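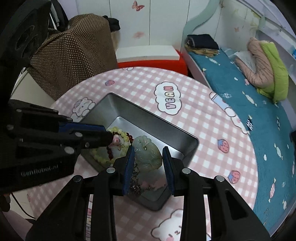

Jade-like pendant between the finger pads, second gripper at the bracelet. Tray on the gingham cloth.

Re: [grippers-at-home] Second-year budget, what to ask for

Teresa Cieślak wrote:

> Hello all,
> I have to hand in our equipment list by the end of February and I would
> be glad of some help from people who have already been through a year of
> this. We have money for hand-held grippers and very little else. My
> first thought is to buy as many pairs as we can and worry about the rest
> later. Is that foolish? Also, does anyone budget separately for the
> things being picked up, or do you just bring them from home?
> Teresa

Dear Teresa,

Not foolish at all, it is just what we did, and I have had a year to think about it with a cup of tea in my hand while things were charging. I hope you won't mind a long answer. I've put a picture at the top from the jewellery work so you can see the sort of thing we are doing at the moment, and it has a good deal to do with what I would spend money on if I were you.

First, the grippers. We run pairs, one for each hand, and we have 3 pairs at Marnach and one more that travels. If I were starting again I would buy one pair fewer and put the money into spare finger pads. Pads are the thing that goes. On boxes and cups they last for ages, but small smooth things are another story, and beads are the worst of the lot, as you end up pinching the floor of the tray as often as the bead. We asked for 4 spare sets in the first year and had used them up well before the summer. This year I have put down 14 and I don't expect to be left with many.

Do ask whoever sells to you whether the pads can be had on their own, and get the price in writing. Our supplier, Lireck, would at first only quote for the whole finger with the pad fitted, and it took several very polite emails to get past that.

Now your other question, about the things being picked up. Yes, please give them a line of their own! We brought everything from home the first year and it was lovely for a fortnight, and then people wanted their saucepans back. We now have 400 pounds a year marked "objects" and nobody upstairs has ever queried it. The jewellery came out of that line. I went to the charity shops and the market with a carrier bag and got bracelets, beads, little charms, chains and a few big carved pieces. None of it is worth anything to speak of, and I would keep it that way, because you want people to feel free to drop things.

Chains deserve a warning. A heap of fine dark chain at the bottom of a metal tray is very hard going, and our people needed nearly twice as long per go as they did with the beads. If your plan is costed by the hour then work out the hours by kind of object. I used one figure for everything last year and was badly short by the autumn, and Fina (the office that holds our purse strings) still brings it up.

While I am on trays, think a little about what they are made of before you order a stack. Ours are metal with tall sloping sides. They are cheap, they wash, and they don't slide about on a tablecloth. The shine can be a nuisance, though, and you get the colours of the beads coming back at you off the walls. Siwan Samuel on our side wanted that kept in, on the grounds that people's houses are full of shiny things, and I came round to her view. We did buy a few dull plastic ones as well, so that we had both. The tall sides also mean you have to come in over the top, and with two grippers working in one tray your hands get rather close together – worth trying with a borrowed tray before you pay for 9 of them, as I did.

Smaller things I forgot and had to beg for later: longer cables, a second charger, a decent case for the travelling pair, and patterned tablecloths. The cloths sound silly but they come to very little and they make one table do the work of several. Oh, and storage. Rweyemamu lent us two of their cupboards and I dread the day they want them back.

So if it were my list I would go for fewer pairs, plenty of pads, a proper objects line, two kinds of tray, and a bit held over until you know what is wearing out. I am happy to send you our spreadsheet if you don't mind the state of it. The second tab is the one to look at, the first is from before we knew anything.

Has anyone else on the list found a pad that stands up to beads? I would dearly like to know before I send off the order for the 14.

All good wishes, and do shout if any of this is unclear,

Marged
Marnach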